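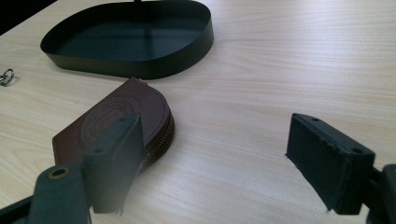 Open gripper, pouch beside the tray.

Good practice meeting, Undine project, Feb 23, 2019

Great energy on the draft rules! Agreed: both grippers start open — every time — and tape marks stay put.

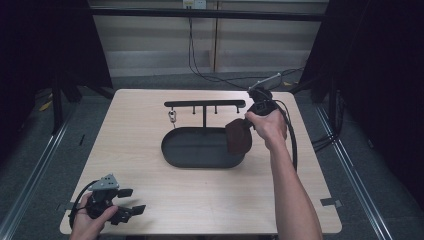 Judit Bodnár

Cables get their own rule, to general cheers. Keep loops clear of the tray. Limit per shift: 45 runs. Lakatos will write it up by June. 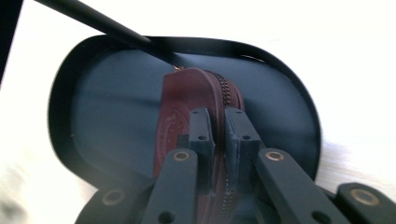 Pouch held between both fingers, zipper in the gap.

Grip rule passed. Suneto wording adopted.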